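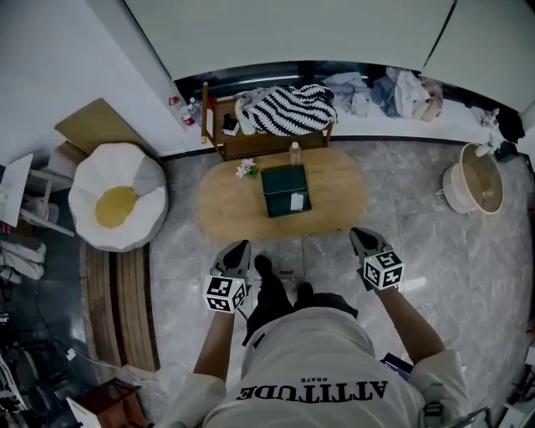 Progress report, second period
Hand-held gripper comparison
Prepared for Sadia Soomro by Arsalan Afridi

Summary

We have finished the first half of the comparison between the Zuler and Lomov hand-held grippers. The headline figure is 2308 recorded takes, all in furnished rooms. I would ask you not to quote that number to the board without reading the section on usable takes. I don't think the work so far supports a purchase, and I have said so to Léonie Besnard, who disagrees with me on some points. Her view is given below.

What was done

Each operator works with a pair of grippers, one in each hand, with a marker cube mounted near the base of each. The overhead camera follows the cubes and we work out the position of the fingertips from them. Tasks were picking up and moving ordinary things at coffee table height: bottles, small boxes, folded cloth, a blanket. We kept the rooms as they were and did not clear them first. Soledad Van Dusen argued for this at the start and I was against it. She was right. The tidy bench sessions from the first period gave us tracking figures that fell apart as soon as anyone worked near a cluttered shelf.

Both makes were used by the same operators on the same tasks, swapping over halfway through each session. Parveen Usmani kept the session log, and it is the only part of our records I would defend without checking first.

Usable takes

Of the 2308 takes, 46 per cent passed our own checks for both hands. The usual cause of failure is one cube going out of sight of the camera when the operator turns a wrist inwards or leans over the work. The Lomov does slightly better here, but its cube sits further out on the mount we printed ourselves, so I can't say whether we are measuring the gripper or the bracket. Until both are on the same mount the difference should be treated as unknown. The earlier slide that calls the Lomov "more trackable" should be withdrawn.

Grip

The suppliers' claims about soft items have not been borne out. Both grippers handle a rigid box well enough. On folded cloth the Zuler tends to take two layers when the operator wants one, and the Lomov tends to take none. Operators learn to get round this within a session by pushing down before closing, and the scores then go up. I am wary of that improvement. It shows people adapting to the tool, and a robot arm fitted with the same fingertips will not have had the practice.

Knitted items are worse again. A loop of yarn caught in the Zuler's fingertips on several occasions and had to be freed by hand. Those takes were marked as passes in the first version of the log because the item did reach its target. Parveen has since changed the rule and rescored them.

Comfort

Operators were asked to rate strain in the wrist and thumb after each session. The ratings favour the Zuler, but they all come from people who had used it before and had never held the Lomov. I have left the scores out of this report. We did cut sessions to 16 minutes after complaints about both makes, and the complaints mostly stopped.

Controller

The Crăciun controller arrived late and has been used for two sessions only. It dropped its connection in the second. The supplier says this is a firmware matter and has promised an update. They made the same promise in the last period, so I have not planned any work around it.

Léonie's view

Léonie believes the Lomov is already good enough for the arm trials and that further hand-held work will cost more than it tells us. She points out, fairly, that the failed takes are mostly a camera problem and that a second camera would recover many of them. I agree that it might. We have not tried it – and the budget line for it was spent on brackets.

Next period

Put both makes on one identical mount and repeat the tracking comparison in three rooms.
Bring in operators who have used neither gripper.
Borrow the second camera from the Zerell team and run it alongside the first.
Leave the arm trials until the mount question is settled.

Spending is within the agreed amount, apart from replacement fingertips, which wore faster than we allowed for on both makes. Parveen will send the revised sheet on Monday. I need a decision from you on the second camera before we book rooms, as the loan from Zerell will only cover the first few weeks.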